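Sobre nosotros: la escuela de conversación Mudport
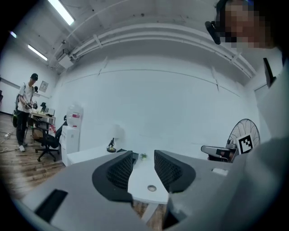

Huguette Tessier

¡Hola! Soy Huguette, y si has llegado hasta esta página seguramente quieres saber quién te va a contestar cuando escribas. Pues casi siempre yo, normalmente con un café al lado y antes de las nueve de la mañana, que es cuando me cunde.

Mudport empezó en el comedor de mi casa. Yo daba clases de francés a los vecinos y Ailbhe Geraghty, que por entonces vivía en el piso de arriba, bajaba a quejarse del ruido (con razón, cantábamos mucho). Un día se quedó a cenar y acabó dando ella la clase de inglés de la semana siguiente. Teníamos 4 alumnos y una pizarra que se caía cada vez que alguien cerraba la puerta de la cocina. La pizarra la conservamos, pero ahora va atornillada.

Después llegó Subira Nyaga con el suajili, un idioma que yo pensaba que no nos iba a pedir casi nadie, y en el segundo trimestre ya tenía lista de espera. Gilmar Prado se encarga del portugués de Brasil y también de las meriendas, porque hace un pan de queso que ha convencido a más gente que todos nuestros carteles juntos. Y Wondimu Teshome lleva el amárico y los cuadernos de ejercicios, que escribe él mismo, corrige él mismo y vuelve a escribir cuando ya los hemos impreso. ¡Wondimu, te queremos igual!

Lo nuestro es hablar. Hay gramática, claro, pero la metemos cuando hace falta y nunca durante la primera media hora. En cada clase hay un rato que llamamos «Brenley», por el café donde lo probamos la primera vez: te sientas con alguien que no conoces, sacas un tema de una caja y charláis hasta que suena la campanilla. La caja tiene ya 300 temas. Mi favorito sigue siendo «cuéntame una mudanza», y el que más discusiones provoca es el de la tortilla con cebolla, incluso en francés.

También tenemos biblioteca de préstamo, con 600 libros entre novelas, cómics y recetarios. Los alumnos se los llevan sin fianza y los devuelven cuando pueden (si tienes en casa el de sopas bretonas, por favor, tráelo, que llevo desde diciembre preguntando).

Los grupos son pequeños y los niveles, bastante flexibles. Si te apuntas y ves que te has quedado corto o te has pasado, te cambiamos sin papeleo. Las clases de tarde empiezan a las seis y media; las de mañana, a las diez. En verano paramos, menos el grupo de Ailbhe, que se va a leer en voz alta al parque y no hay manera de convencerlos de que descansen.

¿Para quién es la escuela? Pues hemos tenido a una pareja que preparaba un traslado, a un abuelo que quería entender a sus nietos por teléfono y a varias personas que venían solo por el pan de queso y terminaron conjugando verbos. Todos bienvenidos.

Si quieres probar, la primera clase es gratis. Escríbenos desde la página de contacto, dinos qué idioma te interesa y a qué hora puedes venir, y te guardamos una silla.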